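4.2 Reading distance and letter size in the home trial

We were delighted by how much the home trial taught us about everyday reading. The lab sessions at Rimham had already told us that people with central vision loss read faster when they can pick their own letter size. What we could not learn there was how they choose that size at the kitchen table, in evening light, with a gas bill in one hand.

Each reader kept a Clama stand magnifier at home for 8 weeks and used it for whatever came along. The device logged the zoom level and the contrast setting each time it was switched on. In all, 3557 reading sessions were stored, far more than we had hoped for when the trial opened in March. We left out sessions shorter than 2 minutes, most of which were quick looks at a pill bottle or a price tag.

The first result surprised us. Readers did not settle on one zoom level and stay there. They moved up for numbers and down for running text, often within the same session – a habit that our fixed-size lab charts had completely hidden. Going down makes good sense for running text, as more words fit on the screen and the eye has fewer line breaks to deal with. White letters on black were the favorite for letters and books, while full color won easily for mail-order catalogs and family photos.

The second result concerns lighting. At the Petach site, where homes had a desk lamp placed beside the reader, people chose lower zoom levels than at the Alvarado site, where most relied on a ceiling light. The two groups were close in age and in measured acuity, so we find this difference very promising, although the sites also differed in the kind of mail people received.

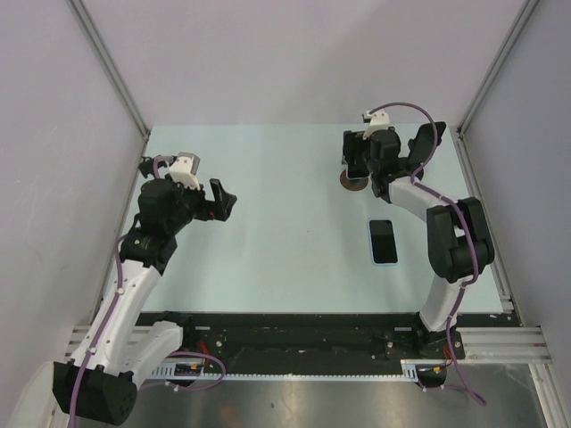
Figure 6. Work table with two arms.

Does a stronger magnifier always make reading faster?
Speed rises with magnification only until the letters are comfortably above the reader's threshold, and past that point the smaller field of view slows most people down.

We saw this leveling off in the home logs as well as in the lab, and it held for both contrast settings. The next section looks at how long readers needed to find their preferred zoom level, and whether a short lesson at the start made that search any easier.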